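Tartan

Tartan is a patterned cloth in which colored bands cross each other at right angles. The repeating unit of the pattern is called the sett. It was woven at first from wool, but today cotton and mixed fibers are also common.

Care and folding

Tartan cloth is usually shaken out and made smooth by hand before folding. The lines of the pattern are a useful guide, because a fold made along one band will stay straight. Dark setts, such as those with green and black, show lint easily and should be stored away from pale wool.

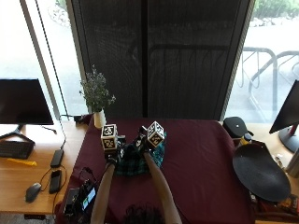
Tartan fabric in dark green, black and teal, held in both hands over a maroon cloth.

See also: Plaid, Twill, Kilt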